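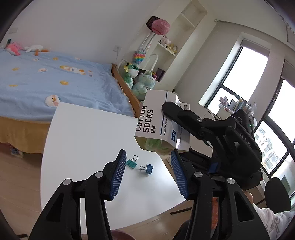

Two hand-held grippers at a table during a Mavside demonstration; one holds a sock box.

Mavside is a method for teaching robots household tasks from demonstrations recorded with hand-held grippers. It was developed at Koswood and first described in April. Each wrist view is stored with the finger opening. In tests on 70 tidying tasks, a policy trained this way completed 68. The 3 rooms used for testing were not in the training set.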